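Clear desk organizer – what goes in which section?
Posted in Home & Desk

Yolanda Echeverri
I finally bought one of those clear plastic organizers for my white work table, and now I'm dithering over it like it's a kitchen remodel! My favorite is this fat one with the frosted body and the lime-green cap, and I'd love to give it a proper home.
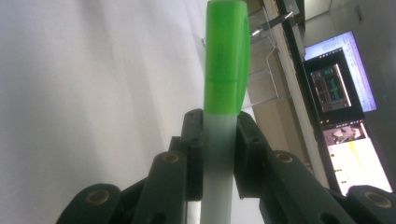 Senan Gilmartin
Oh, I love this sort of problem. Put the green one at the right side and let a pen lean on the left, so you can grab either without looking (I've kept mine like that since April, and my desk at Neltby is a jumble otherwise).

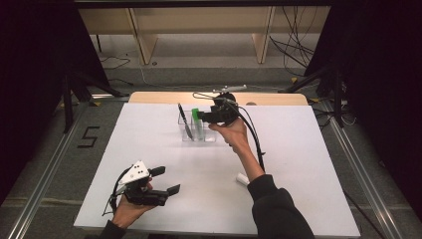 Dondau
just use a mug

Rilberg
Mugs tip over, though! I'd keep the pen by itself in the left section, point down, and leave some clear table in front so you have room to write. Mine slid until I put a scrap of shelf liner under it – 2 minutes with the scissors, and you can wash it when it gets grubby.

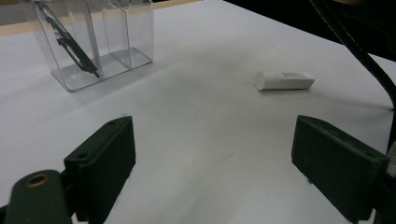 More in Home & Desk
Getting ink off a white tabletop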